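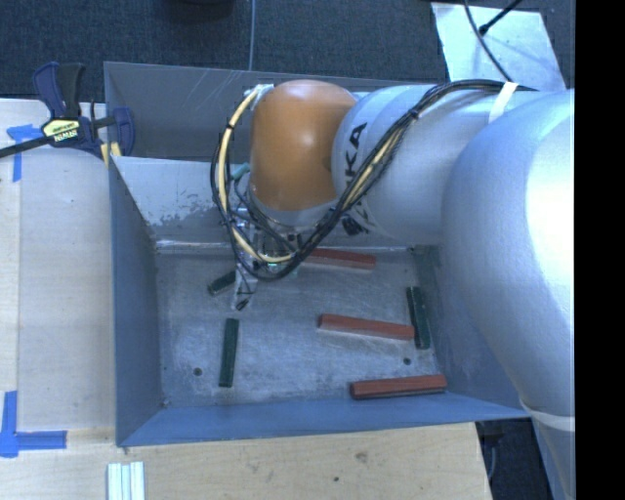 Griff in die Kiste. Leitungsbündel mit hellen Bändern am Arm, freier Bogen am Handgelenk.

Carkanum Leitungshalter-Satz für Greifzellen
Hersteller: Passtead
Zustand: neu, Ausführung B
Lieferzeit: fünf Arbeitstage, Ersatzclips meist schneller

Übersicht | Sicherheitshinweis | Lieferumfang | Montage | Technische Angaben | Fragen

WICHTIG — Sicherheitshinweis zu Ausführung A, Stand 28.06.2023
Wer den Satz in Ausführung A im Einsatz hat: bitte erst den Abschnitt Sicherheitshinweis lesen, dann weiterfahren. Betroffene Clips nicht nachziehen, nicht kleben, nicht mit Kabelbinder sichern. Tauschen.

Wofür

Halter, Bänder und Drehclip für Leitungen, die außen am Roboterarm laufen. Gedacht für Zellen, in denen ein Arm von oben in Behälter greift und die Hand sich viel dreht. Pneumatik, Sensorleitung, Greiferleitung, Kameraleitung, alles in einem Bündel. Der Bogen am Handgelenk bleibt frei beweglich, soll aber seine Länge behalten. Genau da gehen die meisten Sachen kaputt: Bogen wird mit der Zeit länger, hängt tiefer, kommt an den Behälterrand. Oder er wird kürzer und der Stecker bekommt den Zug ab.

Für Labor, Versuchsaufbau, Kleinserie. Für Schweißzellen nicht geeignet, die Bänder mögen keine Spritzer. Reinraum auf Anfrage.

Sicherheitshinweis Ausführung A

Was passiert ist
Im Mai Meldung aus einer Zelle bei Mogensen. Drehclip am Unterarm hat sich im Betrieb geöffnet, Bündel ist durchgerutscht, der Bogen unter der Hand wurde länger. Beim Herausfahren aus der Kiste ist er am hinteren Rand hängengeblieben. Greiferleitung aus dem Stecker gezogen, Greifer ohne Signal, Teil gefallen. Die Steuerung hat das als Fehlgriff gewertet und den nächsten Versuch gestartet, mit losem Leitungsende im Arbeitsraum. Not-Halt von Hand. Keine Verletzten. Schaden: Stecker, Leitung, eine Fingerspitze.

Kurz danach eine zweite Meldung, gleicher Clip, andere Anlage. Dort ist der Bogen nur tiefer gehangen und wurde bei der Sichtprüfung entdeckt.

Ursache
Rastnase am Drehclip. Bei einem Teil der Lieferung zu flach ausgeformt, hält im Stand, hält auch beim Ziehen mit der Hand. Unter Wechsellast wandert sie. Je wärmer der Arm, desto schneller. Der Fehler liegt bei uns, in der Eingangsprüfung wurde nur statisch gezogen. Inzwischen wird jede Lieferung zusätzlich auf Drehung geprüft.

Betroffen
Ausführung A, Drehclip schwarz ohne Punkt. Clips mit eingeprägtem Punkt neben der Rastnase sind in Ordnung, auch wenn auf der Tüte noch A steht. Bänder und Sockel sind nicht betroffen. Sätze, die über Kengate bezogen wurden, können gemischt sein — bitte jeden Clip einzeln ansehen.

Was zu tun ist
Anlage anhalten, Arm in eine Lage fahren, in der man an den Unterarm kommt ohne in die Kiste zu steigen. Antriebe aus, gegen Wiedereinschalten sichern. Clip ansehen. Kein Punkt: raus damit.
Bis der Ersatz da ist, die Zelle bitte nicht mit dem alten Clip weiterbetreiben, auch nicht langsam. Langsam hilft hier wenig, das Wandern kommt von der Drehung der Hand und die ist im Schleichgang die selbe.
Nach dem Tausch Stecker am Greifer prüfen. Ein Stecker, der einmal Zug hatte, kann wackeln und trotzdem noch Signal geben.
Alte Clips zurückschicken oder zerschneiden und wegwerfen. Nicht in die Ersatzteilkiste.

Ersatz
Kostenlos, auch ohne Rechnung. Stückzahl und Lieferadresse genügen. Wer gleich auf Ausführung B umsteigen will: der Sockel passt, Bänder können bleiben.

Was an Ausführung B anders ist

Drehclip neu, zwei Rastnasen, gegenüberliegend. Öffnet nur noch mit Werkzeug (Schlitz, liegt bei). Ist beim Umbauen lästiger, ja. Dafür kein Öffnen durch Streifen am Gehäuse.

Farbmarke am Band. Wird nach der Montage über Band und Bündel gesetzt. Verschiebt sich das Bündel, ist die Marke versetzt, das sieht man auch von außerhalb des Zauns. Kam als Wunsch von mehreren Anwendern und hätte den Fall im Mai vermutlich früher gezeigt.

Innenseite der Bänder jetzt gummiert. Glatte Mäntel (PUR) rutschen darin deutlich weniger als vorher. Gewebeband unter dem Halter ist damit überflüssig und sollte weg, es bildet sonst eine Gleitschicht.

Lieferumfang

Drehclip Ausführung B
Sockel für den Unterarm, mit Klebefläche und Schraublöchern
Bänder kurz und lang, hell, gummierte Innenseite
Bogenhalter für die Handseite
Markierstift
Schlitzwerkzeug
Montageblatt deutsch/englisch

Nicht dabei: Schrauben für den Sockel. Gewinde am Arm ist je nach Hersteller verschieden, bitte im Handbuch des Roboters nachsehen. Keine neuen Löcher in das Armgehäuse bohren!

Montage in Kurzform

Ausführlich im Montageblatt. Hier nur, was am Telefon immer wieder gefragt wird.

Arm in die Lage bringen, in der die Leitungen am meisten Länge brauchen. Das ist selten die Grundstellung. Meistens: Hand voll gedreht, Arm tief in der Kiste, hintere Ecke. Von da aus den Bogen einstellen.

Dann die Gegenprobe. Hand zurückdrehen, Arm über den Rand heben, schauen wie tief der Bogen jetzt hängt. Er darf tiefer hängen als der Greiferflansch, aber nicht tiefer als die Fingerspitzen. Sonst landet er vor dem Finger auf dem Werkstück.

Untergrund für den Sockel sauber und fettfrei. Nach dem Kleben über Nacht liegen lassen. Kleben allein reicht für Versuche mit leichtem Bündel, im Dauerbetrieb bitte schrauben.

Bänder fest, aber ohne den Mantel einzuschnüren. Ein dünnes Kabel im Bündel, das sich einzeln mit zwei Fingern ziehen lässt, gehört nach innen gelegt. Einzelne helle oder dünne Leitungen außen am Bündel wandern zuerst.

Stecker nie als Halter benutzen. Zwischen letztem Band und Stecker muß immer etwas Luft sein, auch in der ungünstigsten Lage.

Testlauf im reduzierten Modus, eine komplette Runde durch alle Greifpositionen. Dabei auf Kistenecken und Spannmittel achten. Zwingen am Kistenrand stehen gern höher als die Kiste selbst und fehlen in der Kollisionsprüfung, wenn sie nach dem Einmessen dazugekommen sind. Griff der Zwinge nach außen oder Zwinge mit ins Modell.

Farbmarke setzen. Fertig.

Technische Angaben

Bündeldurchmesser: bis 19 mm, mit langem Band
Einsatz: innen, trocken
Drehung der Hand: bis zum Anschlag der letzten Achse, endlos drehende Werkzeuge bitte anfragen
Farbe Bänder: hell
Farbe Drehclip: schwarz, mit Punkt
Werkzeug: liegt bei
Umrüsten von A auf B: etwa fünf Minuten je Clip, Prüfrunde nicht mitgerechnet
Ersatzteile: alle Teile einzeln

Steuerungsseitig — kurz dazu

Kein Halter ersetzt eine vernünftige Reaktion auf Signalverlust. Bitte prüfen, was die Zelle macht, wenn der Greifer plötzlich nichts mehr meldet. In der Zelle mit dem Vorfall war »kein Teil gegriffen« und »Greifer antwortet nicht« der selbe Fall. Ergebnis: neuer Versuch, neuer Versuch. Beides trennen. Bei ausbleibender Antwort anhalten, Meldung, Freigabe von Hand.

Auch sinnvoll: Kraftüberwachung beim Herausfahren einschalten und nicht nur beim Eintauchen. Viele Anwender haben die Grenze nach oben hin weit offen, weil sonst verkeilte Teile stören. Ein Bogen, der am Rand hängt, zieht aber genau in diese Richtung.

Und: automatischer Neustart nachts oder ohne Aufsicht erst, wenn die Marken nach ein paar Schichten noch sitzen.

Prüfung im Betrieb

Vor Schichtbeginn: Blick auf die Farbmarken, Blick auf den Bogen.
Beim Behälterwechsel: Abstand zum Rand, vor allem wenn die neue Kiste höher ist.
Nach jeder Kollision, auch leichter: Clip öffnen, Rastnasen ansehen, Band neu setzen, Marke neu.
Bei Abrieb am Mantel: Leitung tauschen. Umwickeln mit Klebeband zählt nicht als Reparatur.

Fragen

Mein Clip hat einen Punkt, sitzt aber locker.
Vermutlich falsche Bandlänge. Kurzes Band nehmen. Wenn er danach noch wandert, bitte einschicken, wir wollen das Teil sehen.

Geht der Satz auch mit Wellschlauch?
Ja wenn der Schlauch außen unter dem angegebenen Durchmesser bleibt. Marke dann auf eine Rille setzen.

Kann man Ausführung A und B am selben Arm mischen?
Geprüfte A-Clips mit Punkt und B: ja. Beschriften, sonst sucht der Nächste das Schlitzwerkzeug an der falschen Stelle.

Gibt es eine Ausführung mit Bruchstelle, die bei Zug bewust aufgeht?
In Erprobung. Problem ist das lose Ende danach, siehe oben. Kommt erst ins Programm, wenn dafür eine Lösung da ist.

Muss der Vorfall bei uns dokumentiert werden, wenn nichts passiert ist?
Entscheidet die eigene Sicherheitsfachkraft. Für uns bitte trotzdem kurz melden, mit Bild vom Clip und Angabe wo am Arm er saß.

Bestellung und Rückmeldung

Bestellung über Passtead direkt oder über Kengate. Tausch von Ausführung A nur direkt bei Passtead, Stichwort »Carkanum Clip A« im Betreff, dann landet es gleich im Versand. Bei Mischbestellungen bitte Ersatz und Neuware getrennt schreiben.

Dazu passend: Carkanum Bogenhalter einzeln, Carkanum Bänder lang, Ersatzmarker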